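## What went wrong with the left hand

The lab manual for the Linaden rig says a hand that loses its signal will "hold its last safe position." Our group took that sentence on trust until March, when the left hand closed during a reach and stayed closed. I no longer believe the sentence, and this report is mostly about why.

The task was simple on paper. The robot looks at a few ordinary groceries and toiletries on a table, reaches for the one it is told to, and lifts it. We ran 300 reaches over the project. By the log, 278 ended with the item lifted. Three ended in what we are calling a lockup, and the other 19 were plain misses. The misses don't worry me much. A pear is round and a snack packet slides, and a miss leaves the arm under control.
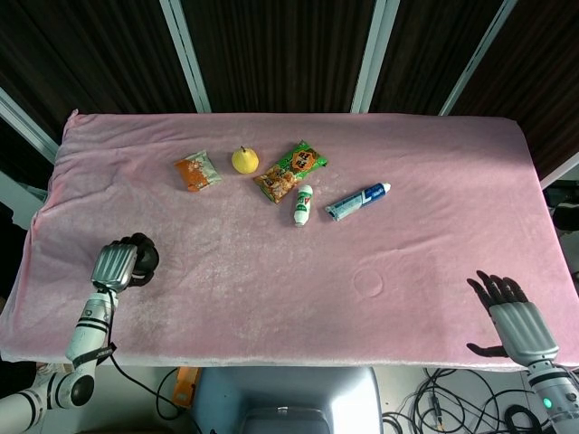
In a lockup the fingers curl shut, the arm stops, and the control screen goes on showing green. Green is supposed to mean the hand is answering. In all three cases it wasn't. The stop button on the screen did nothing – we had to use the wall switch, and the first time that happened Kristaps had already put his hand near the table to move the toothpaste. He wasn't hurt. I still count it as the most serious thing in this report.

Our first explanation was the cable. Uriel swapped it, we ran a short set with no trouble, and everyone wanted to call it fixed. I didn't think a short set proved anything when the fault was this rare, and the second lockup came on the new cable.

The next idea was the blanket. The theory went that the fingertips dragged in the pile, the motor current went up, and the hand protected itself by closing. I can't rule this out, but the log shows normal current before two of the lockups. The third has no current data at all because the Madier logger had filled its disk. 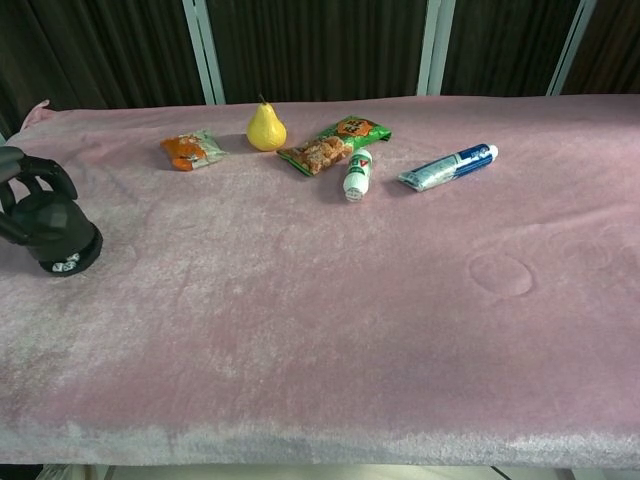

*Report by Uriel Barajas and Kristaps Urbonaitė, Liepiņa robotics project, 19 April 2018. Fault sections written by Uriel.*

That leaves the software. The status light on the screen reads a saved value, and we found nothing in the Urlow code that clears it when messages stop coming. That would explain the green. It doesn't explain why the hand closes, and I don't want to pretend one answer covers both.

What we changed:

- The wall switch is now within reach of whoever is moving items.
- Hands stay off the table until power to the arms is cut, whatever the screen says.
- The logger disk is checked before each set.

We have not had a lockup after these changes, but none of them touches the cause – so I would not read anything into that. The next group should unplug the hand on purpose, mid-reach, and see what the screen does. We ran out of lab time before we could try it.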